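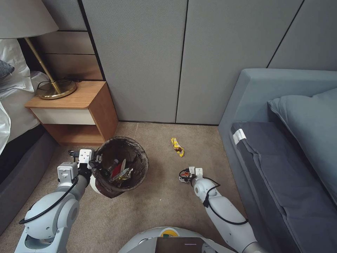

Papelera revestida con bolsa marrón, junto a la mesilla.

Trotitov, visor web de rutas metabólicas
Informe de avance para el programa Gostside
20 de enero de 2025

Resumen para quien solo lea el resumen

El visor funciona, los mapas cargan y la leyenda ha dejado de taparlos. Vamos con retraso en la exportación y al día en casi todo lo demás. El gasto sigue dentro de lo aprobado, circunstancia que atribuimos en parte a la virtud y en parte a que la plaza de diseño continúa sin cubrir.

Estado de los mapas

La colección contiene 352 mapas convertidos al formato nuevo. Quedan 69 pendientes, casi todos de metabolismo secundario de plantas, donde el archivo original fue dibujado a mano por alguien con mucha paciencia y ninguna intención de que una máquina lo leyera. El conversor los abre, coloca los nodos donde le parece y une las flechas con criterio propio. Los estamos corrigiendo uno a uno, por orden de consultas recibidas.

Interfaz

El menú de selección ya admite búsqueda por nombre de compuesto, por enzima y por sinónimo. Lo último costó más de lo presupuestado: la tabla de sinónimos heredada de Drullinell consideraba equivalentes varias cosas que en el laboratorio conviene no confundir. Se ha depurado y se publica aparte, con registro de cambios.

El zoom con la rueda del ratón respeta por fin la posición del cursor. En la versión anterior el mapa huía hacia la esquina inferior izquierda, y hubo usuarios que aprendieron a compensarlo y ahora se quejan. Les hemos dejado una opción en preferencias para restaurar el comportamiento antiguo. La usan.

Las selecciones guardadas se pueden compartir mediante enlace. Los enlaces creados antes de octubre siguen abriendo, aunque pierden los colores asignados a mano. En la memoria inicial prometimos compatibilidad completa; pedimos que se lea «completa» con cierta generosidad hasta la próxima entrega.

Exportación

Aquí no hay manera de adornarlo. La salida en SVG es correcta salvo en los mapas con compartimentos anidados, en los que la membrana mitocondrial aparece encima de su contenido y lo oculta con gran eficacia. El fallo está localizado en el módulo de capas, que se reescribirá entero. La exportación a PDF depende de lo mismo y espera.

Rendimiento

El mapa global tarda 2 segundos en mostrarse en un equipo de oficina corriente. Antes tardaba más de 8, tiempo suficiente para que el usuario pulsara otra vez el botón y lo cargara por duplicado. El botón se desactiva ahora durante la carga. Fue un cambio de una línea y ha recibido más elogios que el resto del semestre.

Servidor y alojamiento

La migración al servidor Chu terminó sin pérdida de datos. Hubo una tarde sin servicio por un certificado caducado cuyo aviso de renovación llegaba a un buzón que ya no existe. El aviso llega ahora a dos buzones que sí existen.

Desviaciones respecto al plan

Exportación: se retrasa al siguiente periodo.
Vídeo tutorial: grabado con la interfaz vieja, hay que repetirlo. El guion se aprovecha casi entero, menos la parte en que se explica cómo perseguir el mapa.
Traducción de la ayuda: hecha, a falta de los mensajes de error, que de momento siguen en inglés y en mayúsculas.

Peticiones al programa

Solicitamos trasladar al periodo siguiente el remanente de la partida de diseño, sin aumento del total. Solicitamos también confirmación de si el anexo de indicadores debe entregarse en la plantilla antigua o en la nueva. Hemos rellenado las dos, y los totales coinciden en ambas después de algunas conversaciones con la hoja de cálculo.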